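Pemik Opens Household Chore Trials in Clornton

CLORNTON, April – Pemik today opened a program testing whether robot arms can take on simple chores at home and on the shop floor. The first task is tidying small colored wooden blocks.

"Picking up one block is easy. Clearing up after a child is still hard," said Ferhat Uysal, program lead. 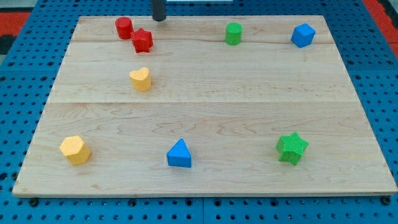

Each arm will attempt 200 pickups per shift. Folding laundry and sorting parts will follow at the Niven site, where 30 households have signed up.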